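Bin Picking Cell - Readiness Check for Household Items
Site: Drondier, bench 2. Checked by Lautaro Toledo, April
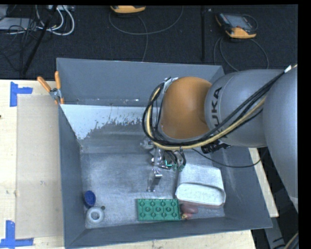
Purpose: decide if the arm can clear mixed household items from a bin without a person standing by.

1. Emergency stop in reach of operator. OK.
2. Bin held in place. OK. Clamp at the corner is tight. Recheck at start of shift.
3. Cable bundle clear of joints through full travel. NEEDS WORK. The loop hangs low near the gripper. Shorten it before the next long run.
4. Bin walls and floor. OK. Coating is flaking on the back wall, cosmetic only.
5. Floor behind bench clear of loose cables. FAIL. Route and tie down.
6. Picks without help. FAIL. Log shows 904 tries, 210 needed a hand. Most trouble was with flat items against a wall.
7. Puts items away where they belong. Not tested - sorting is not set up yet.

Comments: Fine for supervised work. Not ready to tidy up on its own, and a person is still faster. Items 3 and 5 to be closed before recheck.

L.T.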